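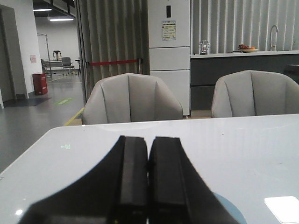

Dreria, a shared workshop in Clurdale, will open its robot arm build to the public on 17 Oct 2021, after a year of work by members on evenings and weekends.

The arm has a two-finger gripper with flat rubber pads and is being taught to handle household things at a table. Members call it Vivine. It was started by Wissam Nseir, a retired elevator mechanic, who built the first joint in his garage and moved the project to the workshop when he ran out of bench space.

"At home I had one vise and bad light," Nseir said. "The first version could lift a spoon and then it would sag."

The group has spent $1,000 on parts so far, most of it on motors. The pads on the fingers were changed in September. The earlier ones were thinner and wore down at the tips, and the fingers did not meet evenly when they closed. Jaqueline Cárdenas, who wrote most of the control software, said the thicker pads also meant redoing the settings for how hard the gripper squeezes.

The arm can now hold up to 2 pounds, according to Cárdenas. It still has trouble with cloth and with anything clear, such as a drinking glass. The wrist cable is next on the list. It has come loose twice when the arm turned all the way to one side, and Nseir wants to run it through the inside of the joint.

Twelve members have worked on the build at one time or another, and five are regulars. The drawings and parts list are kept in a binder at the workshop and can be copied by anyone who wants to build their own.

The open session is in the Nishimura Building, ground floor. Admission is free. Children need to come with an adult, and visitors are asked to stay behind the tape while the arm is moving.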